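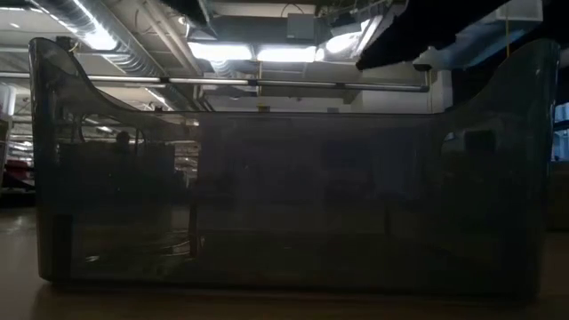
*Fig. 2a. The smoky tinted bin, low side to the front.*

## 2. Laying out the table

I set this table up more often than anyone at Brarley, so you're getting my way of doing it. Severin Nägeli does it in a different order and ends up in the same place, so if he's already shown you his, stick with it. You'll want the tabletop at 73 cm before you start (section 1 if it isn't).

1. Put the tinted bin down with its low side facing you. The two ends are taller and rounded, and I like having the dip in front when I reach in.
2. Look inside before you put anything in it! The plastic is dark enough that small stuff along the bottom is easy to miss from the front. I once spent a whole morning hunting for a jar lid that was in there.
3. Wipe the wood along the grain with a barely damp cloth, then go over it with a dry one. Skip the spray bottle.
4. Bring the white bin over and stand it toward the back, with the label facing front.
5. Get your jars out and check every cap. Finger tight is plenty – I've cracked one by being heroic about it.

**Caution:** Don't carry jars by their caps. Hold the glass.

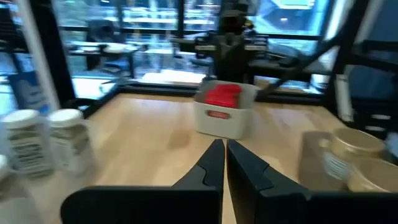

*Fig. 2b. White bin at the back, label forward, with white-capped jars over on the left.*

If a label is peeling, swap it now. The roll in the Tiedemann drawer holds 2,000, so please don't nurse an old one along with tape. Press the new one down from the middle outward and you won't get bubbles (or you'll get fewer, anyway).

> **Note:** Anything red that lives in the white bin goes back in the white bin. I know it looks like it belongs with the blocks.

### 2.1 Trays, cups and blocks

Once the table is clean you can lay out the full set. Small things go out along the sides, containers go in the middle, and you leave yourself plenty of bare wood in between. 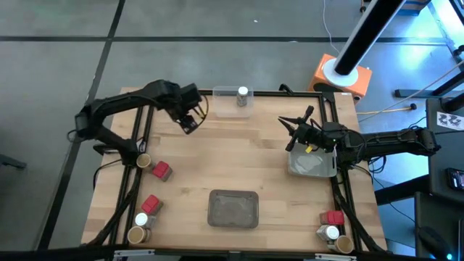
**Usus Brarley · Bench Layout Team**

6. Set the clear rectangular container against the far rail and stand one white-lidded jar in it, upright.
7. Lay the dark gray tray near the front rail, empty. The light gray shallow one goes over to the right.
8. Share the rest out between the left and right edges: red blocks, tan cups, and the other two jars. I put more of them on the left. It doesn't matter much if a block is on its side.
9. Count up. You should have three blocks, three cups and three jars, including the one in the clear container.

**Caution:** A jar lying down will roll if you bump the table. Tuck it in by the rail or stand it up.

If you're short a cup, try the Sturer shelf first and then ask Satish Amin, who keeps the spares. Put your initials on the layout sheet when the count is right, and go on to section 3.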